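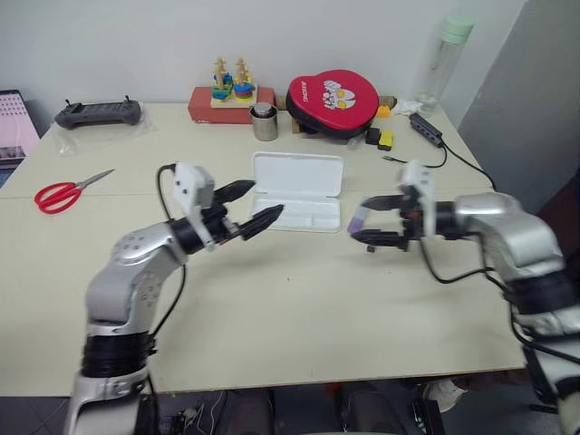
Started clearing the long table in the spare room on the weekend and I want to settle on a way of storing the small stuff before I buy anything. It's a mix of toys, stationery and electronics, and it all ends up on the same table because that's where the power is. The white plastic case in the middle with the lid open is empty at the moment and I'd like to put it to use. It's shallow, so the stacking toy on the red box at the back is never going in there. What I can't decide is whether to sort by type (scissors with stationery, controller with games) or by who uses it. We have 5 people in the house and everyone has a different opinion. What do others do?

ivham_shedder
Posted September 2, 2021

By type. We tried by person for a year and the shared things had no home. Scissors, tape and chargers belong to everyone, so they went in whichever tub was closest and then no one could find them.

Also, scissors shouldn't be sitting out on a table that has kids' toys on it. I'd deal with those first, before any of the rest.

goltirlow_linen
Reply

I'd go the other way. By person works if you have one extra tub for shared things. The kids know which tub is theirs and they can put their own gear away. With sorting by type, one adult ends up doing all the sorting.

Agree on the scissors. Ours hang on a hook inside the pantry door.

kettle_and_twine
Reply

What size is the case inside? If it's the flat kind you get at the discount shop, it will take pens, batteries, spare cables and not much else. I have 4 of them in a drawer and they're good for flat things. I wouldn't put a game controller in one. The lid won't close and then you force it and the hinge goes.

tablecloth_original (original poster)
Reply

Haven't measured it. I was thinking of it for the little odds and ends, like the yellow block and whatever the orange thing next to it is. The controller can stay with its plastic bag.

Fair point on the scissors. I've moved them to the top drawer in the kitchen.

dalisay_dad
Reply

Get rid of the plastic bag if you can. Bags on a table turn into a place to put more bags. A cloth drawstring one is better for a controller and you can hang it.

For the stacking toy, keep all the rings on the pegs when it's put away. If you store the pieces in a tub you'll lose them one at a time. Ours is missing most of its rings because we did exactly that. A shelf at kid height is the right place for it, and it doesn't need a container at all.

goltirlow_linen
Reply

Cloth bags are fine until you have a few of them and can't tell what's inside. Clear plastic has its uses. I keep board game parts in clear bags and it has never been a problem.

dalisay_dad
Reply

Labels.

goltirlow_linen
Reply

Labels fall off.

ivham_shedder
Reply

Can we talk about the red padded thing at the back with the cartoon on it? If that's an oven mitt it should be in the kitchen, same as the metal cup. Half of tidying a table like this is carrying things back to the room they came from. I'd take a laundry basket, put in everything that doesn't belong in that room, and do one trip. Then see what's left. You might find you need no storage at all.

kettle_and_twine
Reply

Second the basket. I did our craft room that way in May. I'd already spent money on a set of Sonava drawers and ended up using two of them. The rest are in the garage holding other empty drawers.

tablecloth_original (original poster)
Reply

Did the basket last night. One load to the kitchen, including the cup and the water bottle, and a smaller one to the kids' rooms. Tissue in the bin. The table is a lot better already.

What I'm left with is the power strip and the cables. I don't want it on the tabletop but I also don't want to crawl on the floor to plug things in.

dalisay_dad
Reply

Screw it to the underside of the table at the back edge, or use a tray that clamps on. Check the back of the strip for keyhole slots first, some have them and some don't. If the top is thin, use short screws. I used 16 mm ones on ours and they were fine.

kettle_and_twine
Reply

I wouldn't screw into a table that colour unless you're sure you're keeping it. Clamp-on tray, no holes. Leave a bit of slack in each cord so nothing pulls when you move the table out to vacuum.

ivham_shedder
Reply

Clamp-on gets my vote too. Ours is 300 mm long and takes a strip and one charger. Go longer if you've got a lot plugged in.

tablecloth_original (original poster)
Reply

Will look at trays this weekend. Going with sorting by type for now, with the white case for batteries and small bits. Two people here are already unhappy about it.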